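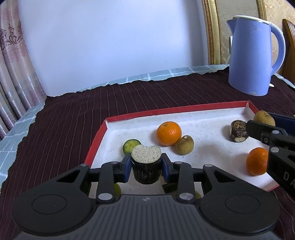
Eggplant, standing up, held between the blue pads. Pad day!! Thread on how I look after this gripper, with way too much detail about fingertips.

So the thing everybody asks me about is software and the thing I spend my evenings on is two little blue pads. They're the only part that touches the food. If they're glazed or sitting crooked, everything upstream of them looks broken and you go chasing ghosts in the settings.

Eggplant is my favorite test piece by a mile. Glossy skin, soft middle, and it marks if you squeeze too hard. An orange will forgive you for almost anything. A chunk of eggplant skin tells on you right away.

Tuesday routine, start to finish: power off, arms open by hand, pads wiped with a barely damp cloth, then a dry one. No alcohol! I did that for a whole month on the first set and they went shiny and hard at the edges. Anoma Thambiah spotted it from one photo and was very kind about it.

Then the pins. I go over every one I can reach with a fingernail and feel for anything proud of the plastic. The lower ones on the inner links carry the most and they're the ones that walk. Found one sticking out a hair in September, pushed it home, marked it with a paint pen, and it hasn't moved.

Next, play in the links. Hold the body still, wiggle one fingertip side to side, then the other. They should feel the same. I can't give you a number for this, it's just a feel you pick up, and I love that there's still something in this job that works like checking a bike wheel.

Squaring the pads is the fun bit. Close them slowly on a strip of paper and pull. If it slides out at the top and grabs at the bottom, you're toed in. Loosen the pad backing, nudge, snug, try again. My record is 2 tries. My usual is more like 7, with tea in between.

Grip force after that. I start way too soft and bring it up one step at a time until the piece stays put when I lift it, then add one more step and stop. Rosângela Andrade taught me to write the value on tape and stick it to the table next to the tray, which has saved me so many times.

Oh, and I set it up over the same tray of produce I'll be running: citrus, the eggplant, whatever else is in the kitchen. I used to tune on foam blocks and the settings never carried over. Foam doesn't have a skin on it. Foam doesn't roll away from you either.

Cut faces are a whole other subject. Pinch by the skin, leave the cut face alone, wipe the pads after anything juicy. Juice dries into a film you can't see and then your next pick slips and you blame the motor. (I blamed the motor. I had the housing half off before I wiped the pads.)

Someone asked how long a set lasts. My current ones have nearly 21 sessions on them and still pass the paper test. The pair before that got swapped at 12, but those are the ones I ruined with alcohol so please don't plan around it.

For the log people: mine is a paper notebook. Date, force value, which pin I fussed with, what I picked up. Apolinar Figueroa keeps his in a spreadsheet with colors and it is gorgeous and I will never do it.

Still to do on mine: the left pad backing has a screw that wants a quarter turn every time I look at it. Anayeli Arriaga says a drop of the weak threadlocker, let it sit overnight. Trying that tonight, will add to the thread when I've run the oranges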